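Is a paid "investor introduction" service worth it for a first round?

Posted by Annapurna Krishnan, May 24, 2023

We are two people with a small business and want to raise 205 thousand. A firm called Lecomte has offered to introduce us to angel investors. They want a monthly retainer plus a percentage of whatever we raise, and the contract runs until November. They say they have 187 investors on their list. I asked how many had put money into anything last year and got a brochure back. Is this normal, or am I being fussy?
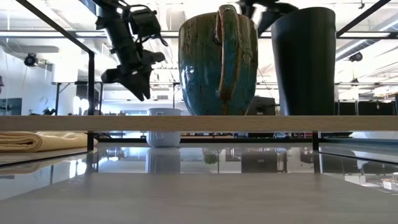
My co-founder thinks we should just sign. I would like to hear from anyone who has paid for one of these and got a meeting out of it.

Ginette Texier

You're not being fussy. A list is a list. I paid a similar outfit, Osten, and of the 57 names they sent me most were people I could have found myself in an afternoon. Two replied. One of those wanted to sell me office software. 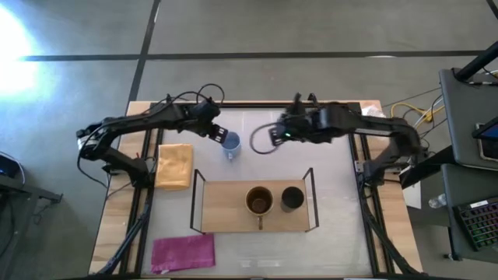
A light blue cup on the work surface

Ask for three founders they have helped and ring them yourself. Check whether the percentage also applies to investors you already know, as mine did, and it was buried on the last page. Get your lawyer to look at the notice period too.

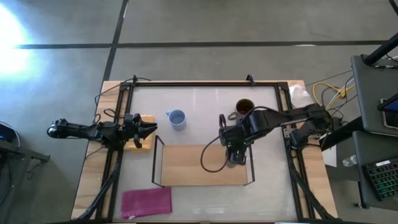
If they won't drop the retainer and work for the success fee alone, I'd want to know why they have so little faith in their own list.

Torka85

depends on the firm. a mate used Trultix and was happy enough, no idea what he paid though. try your local angel group first, some let you pitch for free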